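About Vatel

Vatel repairs and documents historic lighthouse lenses and lamp equipment. The shop opened in 2000 in a former net loft and moved to its present building on Celtar Road when the loft stairs became a problem for moving heavy lens panels.

Most of our work is on smaller lights: harbor beacons, range lights and the fixed lenses that were once shipped out by the crate. Some are still in service. Others stand in museums or town halls, often with a chipped prism or a brass frame that someone painted over years ago.

We have 4 full-time staff. Two work on glass and two on metal, and all of us climb towers when we have to. Site visits usually take 2 days, one for measuring and one for talking with the owners about what they want done.

Our largest project so far was the Prins Point lens, which was taken down panel by panel, cleaned at the shop and put back in its original lantern room. The work took 4 months, mostly spent on the frame. The old putty had gone hard – and in places had been patched with roofing tar. 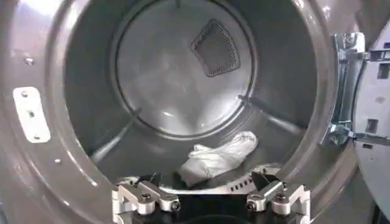
We also keep the Vurow Collection, a set of keepers' logbooks, supply lists and station drawings left to us by a retired inspector. Researchers can see it by appointment on weekday mornings. Copies of single pages are free, and larger requests are charged at the cost of scanning.

Vatel does not buy or sell lenses. If you own one and want advice on storage or repair, write to the shop and include the overall height, the maker's plate if there is one, and where the lens is now.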